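Clostell Hand-Held Gripper Build Guide
Section 3: Setting Up the Table and Checking the Grip

28 January 2026
Prepared by Shayne Dunstan, Wokasau Shared Workshop

3.1 Purpose of this section

This section covers the first use of a completed pair of Clostell grippers at a household table. It applies to members who have finished the linkage assembly in Section 2 and have had both units signed off at the bench. Builders working at home shall follow the same steps and shall record the results on the Gilchrist log sheet supplied with the parts.

The grippers are operated by hand. No motor is fitted at this stage, and the power leads described in Section 5 are not required.

3.2 Before starting

1. Inspect each pivot screw. The screw head should sit flat against the arm. Turn the screw until the arm stops moving freely, then back it off until the arm swings under its own weight.

2. Open and close the fingers fully ten times. The movement should be even from one end to the other. If the fingers meet at the tips before the lower edges come together, return to step 2.14 and reset the finger mounts.

3. Check that each finger lining is seated along its whole length. A lining that has lifted at one corner shall be removed and replaced. Do not glue over a lifted lining.

4. Wipe the linings with a dry cloth. Solvents and household sprays soften the material.

CAUTION: Keep fingertips clear of the linkage while the gripper is closing. The gap between the arms narrows quickly near the end of travel and can pinch skin.

3.3 Arranging the table

1. Use a steady table at normal dining height. A table that rocks will give misleading results in the release check.

2. Place an open cardboard box toward the back of the work area, with its long side facing the operator. The box serves as the drop area. Boxes with lids or inward-folding flaps are not suitable.

3. Select items for the grip check. Bottle caps, small tubes, plastic bottles, and light tubs are recommended. All containers shall be closed, except where the cap itself is the item being handled. In that case the bottle shall be empty.

4. Set the first item within easy reach, at least 40 mm from the table edge.

Note: Everyday items may remain on the table. The purpose of the check is to confirm that the gripper can be used in a normal room, and a cleared bench does not show this. Move drinking glasses and anything breakable out of the path between the item and the box.

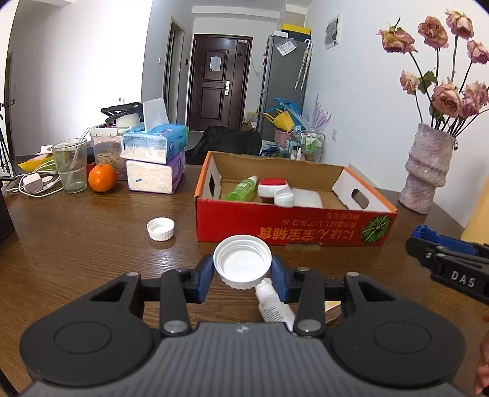 3.4 Grip check, single unit

1. Hold the gripper with the fingers pointing away from the body. Keep the wrist straight.

2. Lower the fingers over the item until the linings are level with its widest part. For a bottle cap, approach from the side and take the cap by its rim.

3. Close slowly. Stop as soon as the item no longer slides between the linings. Further pressure bends the fingers outward and shortens the life of the mounts.

4. Lift the item clear of the table and hold it for three seconds. The item should not turn or creep.

5. Move the item over the box and release it. Both fingers should open together. If the item stays with one finger, clean that lining and repeat.

6. Repeat steps 1 through 5 with each remaining item, then with the second gripper.

Note: A full bottle should not be used in this check. The maximum load for the standard fingers is 430 g. The wide fingers supplied in the Baratow kit have not been rated, and members who fit them shall limit the check to caps and tubes.

3.5 Grip check, both units

1. Hold one gripper in each hand, elbows close to the body.

2. Pick up a cap with the left unit. Bring the right unit alongside and transfer the cap in the air, above the open box.

3. Keep the two linkages apart during the transfer. Contact between the arms can loosen the pivot screws.

4. Repeat in the opposite direction.

CAUTION: Do not attempt a transfer with glass, ceramic, or any item containing liquid.

3.6 Recording results

Enter one line on the log sheet for each item and each gripper. Write "held," "slipped," or "not released." Where an item slipped, note whether it moved at the top or the bottom of the lining. Completed sheets should be handed in at the workshop desk before the February bench session. Units without a sheet will not be scheduled for Section 4.

Related items
Section 2: Linkage Assembly and Finger Mounts
Section 4: Adjusting Finger Travel
Section 5: Power Leads and Storage
Replacing Worn Finger Linings
Baratow Wide Finger Kit: Fitting Notes
Gilchrist Log Sheet, blank copy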